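Search the shop
Search
Popular: cups, napkins, party games

Hopkin Paper Cups, Plain Colors

I have sold a lot of paper cups in my time, and these are the ones I keep at home. They come from a small outfit called Covent, who make the Hopkin line in plain solid colors with a white rolled rim and no cartoon balloons anywhere on them. I started ordering them for the shop in February, when my old supplier quit doing anything except pastel stripes, and I haven't looked at another cup since (well, I've looked, but I haven't bought).

What I like best is the rim. You know how some cheap cups have that sharp little edge that goes soft and fuzzy by the second drink? Hopkin cups have a proper roll to them, so they feel good to drink from and they stay round when a kid grabs one with a fist. They taper toward the bottom, so they stack neatly, and a sleeve of them fits in my kitchen drawer if I take the rolling pin out first.

The colors are gray, yellow-green, brick and navy. I'd call the yellow-green "pear" but the maker calls it "moss" and that's what it says on the order form, so please go by the form! Gray is my quiet favorite. It goes with everything and it looks a bit more grown-up on the table at a work lunch.

Now, drinks are only half of what I use them for. At our house they're game cups. My nephews like the one where you hide a ball and shuffle, and I like the one where you tip the ball from one cup into the other without letting it hit the table, which is a lot harder than it sounds after dinner.
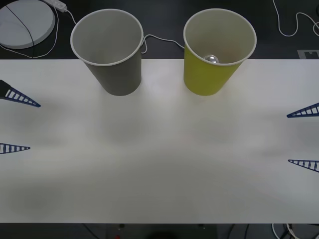

Hopkin cups in gray and yellow-green, with a silver ball in the yellow-green one.

The balls aren't included, I'm afraid. Anything small and round will do, and I've used a marble, a bead and once a chickpea. For the very little ones, skip the small stuff altogether and play with a big pom-pom.

A few practical bits. You get one color per sleeve, so if you want a mix, order a sleeve of each or send me a note and I'll see what I've got open. They're for cold and warm drinks. I wouldn't pour boiling water straight in, and please don't microwave them. Keep them somewhere dry, with the sleeve folded over at the top.

Shipping is the same as for everything else in the shop, and if a sleeve shows up squashed just tell me and I'll send another one. I have 3,753 cups sitting in the back room as I type this, so you're not going to clean me out. Navy is the one that goes fastest, if you have your heart set on it.

Comments

Mererid Pumphrey
Bought the gray for my sister's shower and had 5 people ask where they came from. Rims held up great, even with the lemonade sitting in them all afternoon.

Iestyn Kemeys
Do you ever carry lids for these? I'd take 4 sleeves tomorrow if you did.

Mererid Pumphrey
Iestyn, the lids from the Erkon cups sort of fit mine. A little loose, fine for the porch, not for the car.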